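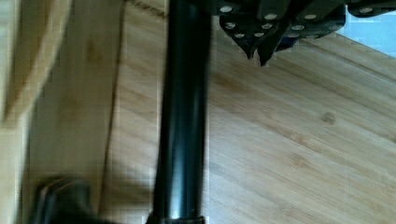 Should a small group buy a second arm before it has a season of data from the first?

In most cases the money is better spent on spare fingertips, mounts and a person's time. We bought the second arm anyway, and this file records what that did to our budget.

Arm Purchase Planning Set, README

Contents of this release

costs.csv: every line we paid for or were quoted for, one row per line
downtime.csv: every stop longer than a coffee, with the cause as written by whoever was on shift
quotes/: the three supplier offers, with names replaced where we were asked to
clips/: short wrist camera recordings over the work table
plan_v1.txt and plan_v2.txt: the purchase plan before and after we had used the equipment
notes.txt: unsorted, left in because people kept asking for it

Maintainer: Sowmya Krishnan
Downtime log and clip selection: Tincuța Manole
Last edited: 2022-09-14

Why this exists

When we were planning the purchase we looked for something like it and found brochures. The brochures had payback charts. The payback charts assumed the machine ran all day, that the parts it handled never changed, and that the person setting it up was free. None of those was true for us, and I doubt they are true for many readers of this file.

So this is a set of costs and stops from one bench with two arms. It is small. It won't tell you whether to buy. It may tell you which lines are missing from the quote on your desk.

What we bought

Two arms of the same model from Etar, bought one after the other. Grippers with interchangeable fingertips from Mersha. A wrist camera for each arm. Mounting hardware from Werko, plus a good deal that we cut ourselves after the Werko parts didn't fit our table. Scheduling software from Skullon on a yearly license, which we didn't renew.

The table is the one thing nobody quoted for and everybody had opinions on. Etar's sales engineer wanted a metal base. We mounted to a wooden worktop, and the log has what we have to say about that under cause code MOUNT. I wouldn't read it as a verdict on wood. Most of the MOUNT rows trace back to our own brackets.

How costs.csv is laid out

line_id
date_ordered (month only)
category: arm, gripper, mount, camera, software, labor, training, freight, other
quoted: the amount on the original offer, blank if nobody quoted it
paid: what left the account
note: free text

The blank cells in the quoted column are the point of the file. If you open it for only one thing, filter on blank quoted and read down the notes. Freight insurance is there. So is the second cable set, the adapter plate between wrist and gripper, and the license for the tool that reads the camera. Every one of those was described to us on the phone as "included" or "standard," and every one arrived on an invoice.

Labor is charged at our internal rate, which we have scaled so that it can't be read back to anyone's salary. Ratios within the labor category are right. Don't compare labor rows against hardware rows as if both were real dollars. Someone did this with the first release and got a payback period that made us look brilliant.

How downtime.csv is laid out

stop_id
arm: A or B
minutes
cause_code: TIP, MOUNT, CAMERA, SOFT, PART, PERSON, UNKNOWN
cause_text: as written on shift

We kept the original wording in cause_text even where it's rude. Tincuța assigned the codes afterward, alone, so at least they are consistent with each other. Where she couldn't decide she used UNKNOWN, and there is more of that than I'd like. Before July the shift sheet had no cause box at all, and the early rows were coded from memory and email. Treat them as weak.

TIP means anything to do with the fingertips: worn, bent, swapped for another shape, lost behind the table. It was the code we argued over most when writing plan_v2. Our first budget had a single line for tips and treated it as a one-time purchase. They're a consumable. Budget for them the way you budget for blades.

About the clips

The clips come from the wrist cameras, so the gripper is in view for a lot of the time and things close to the lens are often out of focus. That's how the camera sits and we have left it alone. There are 45 clips. They were picked by Tincuța to show ordinary running, with no attempt at a balanced sample. No sound. No labels beyond the clip name and which arm it came from.

People have asked whether the clips can be used to train anything. I can't stop you, but 45 clips of one bench is very little, and that isn't what they were released for. They are here so that a person reading a line in costs.csv can see the sort of workspace the money went on. How much clear surface is there near the tool? What stands beside it? A floor plan drawn by a supplier tends to leave out the posts and boards and whatever else has to share the table, and then your reach figure is wrong.

The three quotes

We asked three suppliers for the same thing in the same words. The offers that came back can't be compared line by line, and we gave up trying. One priced the gripper with the arm. One priced training per day and one per person. The third had a line called "integration readiness," and after two phone calls I still could not get anyone to say what would be delivered under it. It was struck out when we asked for it to be. I leave you to draw your own view of what it was worth.

If you are collecting quotes now, send your own blank table and ask for it to be filled in. Two of the three did this without complaint when we finally thought to ask.

Things we were told, and what we'd say now

"You'll be running in a week." Commissioning for arm A took 6 weeks. Some of that was our fault: we hadn't ordered the adapter plate, and nobody here had written a motion program before.

"The second one is nearly free to set up." Arm B was quicker. It still needed its own mount, its own camera calibration and its own tips, and it took time from the person who kept arm A going. In the log you can see arm A's PERSON stops in the same stretch where B was being set up. I think these are connected. Tincuța thinks A would have been stopped anyway for want of parts. The file can't settle it.

"The software pays for itself with two arms." Perhaps with ten. With two, a whiteboard did the job. The Skullon license is in costs.csv and the staff hours spent feeding it are in there too, as separate rows.

"Any operator can change the tips." True, and they did, and different people did it differently. There is now a sheet of paper taped up by the bench. Cost: nothing, and it's the only thing on this list I would buy again without thinking.

plan_v1 and plan_v2

plan_v1 is the document that got the purchase approved. I wrote most of it. It has 16 cost lines, a clean chart, and a confidence I now find hard to read. Nothing in it has been corrected, including the arithmetic slip in the freight section.

plan_v2 was written after both arms had been in use. It's longer and duller. It splits tips, cables and plates out of "accessories," gives labor its own page, and puts the second arm behind a condition: no order until the first has a complete downtime record with causes. We obviously didn't meet that condition ourselves. I would hold anyone else to it.

You may copy either plan for your own use. Please copy the second.

Known problems

Months are missing from eleven rows in costs.csv because the invoices were filed by supplier and the dates were torn off with the remittance slip.

Minutes in downtime.csv were read off a wall clock. Short stops were not written down, so the totals run low. How low, I don't know.

Arm A and arm B were not doing the same work. Comparing their totals tells you about the work at least as much as the arms.

Everyone involved in making this file was also involved in deciding on the purchase, or in living with it. Read my notes with that in mind. Tincuța's are in notes.txt under her own initials and do not always agree with mine.

What we would like to receive

Your blank-quoted rows. If you've bought a similar setup and can share the lines nobody warned you about, send them in the same column order and I'll add them as a separate file with whatever name or lack of name you prefer. We aren't collecting success stories. Suppliers are welcome to send corrections to anything factual, and two already have. Both corrections are in the change list below, along with the original wording.

Changes

Second release: downtime codes redone by one person. Labor rates scaled. Skullon staff hours split from the license. Etar pointed out that the cable set was on page four of their offer as optional; it was, and the row now says so. Werko pointed out that their hole spacing was on the drawing; it was, and we hadn't read the drawing.

First release: costs and plan_v1 only. Please delete it if you still have it, as the labor rows were unscaled in one tab and scaled in another.

Terms

Free to use, copy and quote, for any purpose, with a link back to this file. The supplier names appear because we bought from them. It isn't an endorsement of any of the four, and it isn't meant as a complaint either, apart from the line about integration readiness.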